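Careers > Current Openings > Operations > Parts Storage and Packing

Search openings Keyword or location Go

Parts Sorting and Packing Assistant (3 positions)
Fadton Components, Returns and Storage Department

Fadton Components invites applications for the position of Parts Sorting and Packing Assistant. The successful candidates will join the Returns and Storage Department, which receives molded plastic covers and housings, sorts them, and prepares them for shelving or onward shipment.

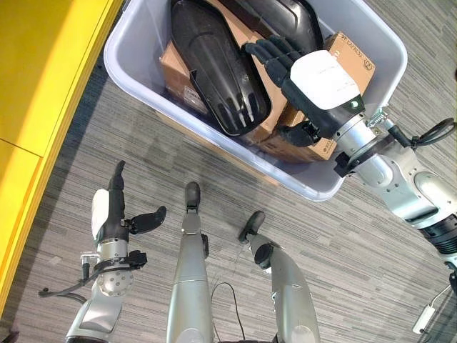
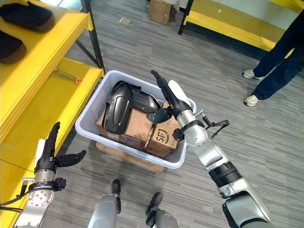 Plastic bin with black molded parts and cardboard boxes, sorting area.

The department currently maintains a register of 1,324 part numbers. Most of the items are light, but many are similar in shape and must be told apart by their part number and by small differences in outline. Glossy surfaces mark easily, and careful handling is expected at every stage of the work.

Duties

The Assistant will report to the Storage Supervisor, Braulio Lozano, and will be expected to:

- unpack incoming bins and check the contents against the delivery note;
- separate loose parts from boxed parts and return each to its assigned shelf;
- inspect molded covers for scratches, cracks and broken clips, and set aside any that do not pass;
- fold, flatten or reuse cardboard boxes as directed;
- select a suitable box for each outgoing item, pack it and apply the label;
- enter all movements in the Erano stock register before the end of the shift;
- keep the floor and walkways between the shelving units clear.

Assistants assigned to the Wundex account will also prepare a weekly count of covers held for that customer. Training in the Wundex labeling procedure will be given during the first month.

Requirements

Applicants must be able to read and record part numbers accurately in English. The work involves standing, bending and kneeling for much of the shift, and lifting loads of up to 30 pounds. Closed shoes with a flat sole are required in all storage areas.

Previous experience in a stockroom, mail room or parts counter is preferred. Applicants without such experience will be considered if they can provide 2 references from a former employer, teacher or training provider. A forklift license is not required for this position.

Hours and Conditions

These are full-time positions based at the Mujić Building. The regular shift begins at 7:30 a.m. and ends at 4:00 p.m., with an unpaid lunch break of 30 minutes. Overtime may be offered in August, when the annual stock check takes place. Work gloves are supplied by the department. Employees become eligible for paid leave and the company health plan on completion of the probation period.

How to Apply

Applicants should submit a completed application form, a current résumé and the names of their references to Arben Ionescu, Personnel Office, Fadton Components. Forms may be collected from the front desk of the Mujić Building or requested by mail. Incomplete applications will be returned.

Selected applicants will be invited to an interview and a short practical exercise, in which they will sort a mixed bin of parts and pack one item for shipment. Applicants who require an adjustment to the exercise should notify the Personnel Office when they accept the invitation.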